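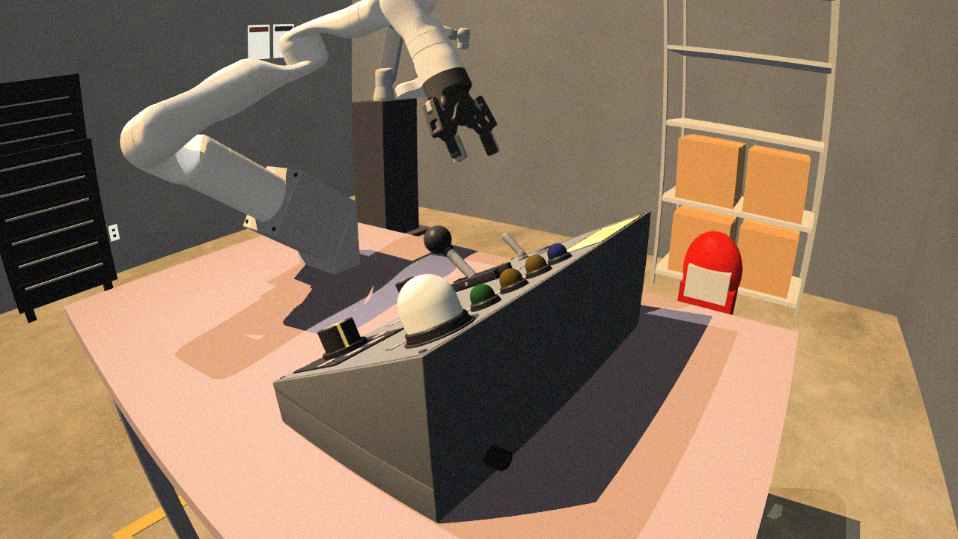
The Vedon Public Library will change its borrowing rules this spring. The new rules take effect on Sat 2 May at both branches. This thread covers what is changing, what is staying the same, and how to reach us with questions. (1/14)

Overdue fines on books, magazines and audiobooks will end. No new fines will be charged on these items from the first day of the new rules. Fines already on a card for late books will be cleared by staff. Cardholders do not need to call or fill out a form. (2/14)

Charges for lost or badly damaged items will remain. An item is marked lost when it is six weeks overdue. If it is then returned in usable condition, the charge will be removed in full. Payments already made for lost items cannot be refunded. (3/14)

A card with three or more lost items will be blocked from new checkouts. Blocked cardholders may still use the reading rooms, the public computers and the online newspaper archive. Children's cards will not be blocked for any reason. (4/14)

More than 3,000 cards are now blocked over unpaid fines alone. All of them will be reopened. If your card has also expired, please bring proof of address to either desk and it will be renewed while you wait. (5/14)

Loan periods:
Books and audiobooks, three weeks
Magazines, one week
Films, one week
Local history items, reading room use only
Books will renew on their own up to two times unless another reader has placed a hold. (6/14)

The hold limit will go from five items to ten. Items will be kept on the hold shelf for seven days, as they are now. Notices are sent by email or text message. Please check that the address and phone number on your account are current. (7/14)

Interlibrary loans are not covered by these changes. Items borrowed from other systems follow the lending library's due dates and charges, which are printed on the paper band. Please leave the band on the book when you return it. (8/14)

Polyxeni Kourkoulas, head of circulation: "We had families who stopped coming in over a few dollars. A parent would stand at the desk and put the picture books back on the cart. We would like those families to come back." (9/14)

The Gisen Street branch will also have new hours. It will open at 9 a.m. on weekdays and close at 8 p.m. Saturday hours stay at 10 a.m. to 4 p.m. The branch remains closed on Sundays. Hours at the Main Library are unchanged. (10/14)

The book drop on the north side of Gisen Street is closed for repair of the door hinge. Please use the drop beside the parking lot entrance. Items left there after closing are checked in the next morning and dated to the day before. (11/14)

Large-print readers: 407 titles have been moved from storage to the open shelves at the Main Library, next to the elevator on the second floor. Mysteries and westerns make up most of the group. Paraskevi Spanos at the reference desk can arrange home delivery for residents who are unable to travel. (12/14)

Two public information sessions will be held in the Main Library meeting room, one at noon and one at 6 p.m., both on the Tuesday before the rules change. Panagiotis Manolakis, deputy director, will go over the policy and take questions. Greek and Thai interpreters will be present at the evening session. Requests for other languages should be made at least three days ahead. (13/14)

The full policy is available in print at both desks and on the library website under "Borrowing." Written comments may be left at either desk or mailed to the Main Library, attention Office of the Director. Comments received by the end of September will be included in the review that goes to the library board in October. (14/14)

Added in response to several replies: study room bookings, printing prices and museum passes are not affected. Museum passes returned late will still carry the daily charge listed on the pass holder, and they must be handed to a staff member at the desk. Please do not place them in the book drop.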